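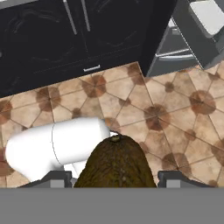 FOR RELEASE – DECEMBER

**Wurkine opens apartment-size kitchen and storage showroom, adds Manninen line and free planning help**

Wurkine, the home furnishings retailer for people without a lot of room, opens its first full showroom this December. Doors at 10 a.m. Coffee from 9:30 if you don't mind standing in line for it.

The new store sits in the old Erkix printing works. 2000 square meters, one floor, no stairs, parking at the back. Inside there are 30 furnished rooms, all built to the measurements of real apartments. Small kitchens, narrow halls, a few bedrooms where the door hits the bed. Those too.

"We sold online for years and the same call came in every week – will it fit," said Urho Kuusisto, founder and managing director of Wurkine. "I got tired of guessing over the phone. Come in, open the drawer, see if you can still get past it. Bring your mother-in-law."

**What's in the store**

Storage first. Cabinets, sideboards, tall units, benches with lids, shelves for over the door. Most pieces come in three depths and the shallow one is now a stock item in every finish, not special order. Dark finishes are back this season and there are more of them than last year.

Kitchens take up the whole east side. Full kitchens, half kitchens, and the short runs people put in rentals and guest rooms. Sinks and taps are plumbed in at four of them so you can try the height.

Also in the building: the Manninen collection, shown in full for the first time. Manninen is a range of 184 pieces by designer Þórarinn Egilsson, who spent two years on it and measured a great many stairwells in the process. Every piece comes apart into panels that one person can carry. Everything goes back together with the same hex key, and the key is in the box. A spare is in the box as well.

"I moved nine times before I was forty," said Egilsson. "Every time, something stayed on the sidewalk because it wouldn't go around the corner. The wardrobe was the worst. So I started with the wardrobe."

Manninen prices start at 30 euros for the wall rail. The wardrobe is 1587 euros with doors, less without. Replacement doors, hinges and handles are sold seperately and will stay on sale for ten years after any piece is dropped from the range. That is in writing on the receipt.

**Planning desk**

Free, no purchase needed. Bring a floor plan or just a sketch with the numbers on it. A planner draws up the room while you wait and you take the drawing home, wherever you end up shopping. Appointments run 45 minutes. Walk-ins get 15, more if it's quiet.

What to bring:

- wall lengths and ceiling height
- where the outlets and radiators are
- which way the doors open (people forget this one)
- width of the elevator or stairs
- the model number of any appliance that's staying
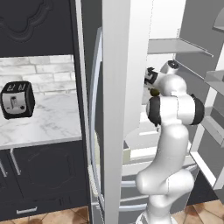 Fridges cause the most trouble of all, according to the planning team. They get ordered by width and everyone forgets the door. A fridge next to a wall often opens only part way, and then the crisper drawer won't come out, and by then the counter is cut. The desk checks door swing on every plan as standard. Also checked: air gap at the back, the route in from the front door, and whether the hinges can be moved to the other side. Same checks for ovens and dishwashers.

If a kitchen has been planned at the desk and bought at Wurkine and something still doesn't fit, Wurkine covers the change. Parts and labor. Customer's own measurements have to be confirmed by a home visit first, which costs 30 euros and comes off the bill if you order.

**Pamby corner**

Children's furniture is under the Pamby name, near the café. Beds that lengthen, low shelves, desks that go up a notch at a time. All Pamby shelving ships with wall anchors and store staff will show anyone how to put them in, on a real piece of drywall and a real piece of brick. No age limit on that. Short demos at 11 a.m. and 3 p.m. through opening month.

There's a play area next to it. Parents stay in the building please.

**Delivery and returns**

Flat delivery fee inside the city, carried up to the apartment and not left at the curb. Old furniture taken away for a small charge if it's clean and already emptied. Returns within 60 days, assembled or not, as long as the piece is undamaged and all the parts are there.

Same-day pickup for stocked items ordered before noon. Trailers can be borrowed free for two hours, driving license and deposit required. Book ahead, there are only six.

**Opening offers**

- 15 percent off all shallow-depth cabinets through the end of December
- free home visit for the first 184 kitchen bookings
- free assembly on any Manninen wardrobe ordered in the store

Offers can't be combined. Gift cards are excluded.

**Jobs**

Wurkine has hired for the showroom floor, the warehouse and the café and is still looking for two kitchen planners and a fitter. Training is paid. Evening and weekend shifts available. Apply at the service counter or through the company website.

"We'd take someone who has fitted kitchens for twenty years and has a bad knee now," said Kuusisto. "They know more than any of us. They can sit down for this job."

**Press**

Press preview the afternoon before opening, 2 p.m. to 5 p.m., side entrance. Kuusisto and Egilsson both there and available for interveiws from 3 p.m. Egilsson will take a wardrobe apart and put it up again for anyone who wants footage. Please let us know ahead if you need power or a quiet room.

Price lists and the full Manninen product sheet on request from the Wurkine press desk.

**About Wurkine**

Wurkine sells furniture, kitchens and storage for small homes. The company began as an online shop for made-to-measure shelves and is privately owned. The showroom is its first permanent store.

– ends –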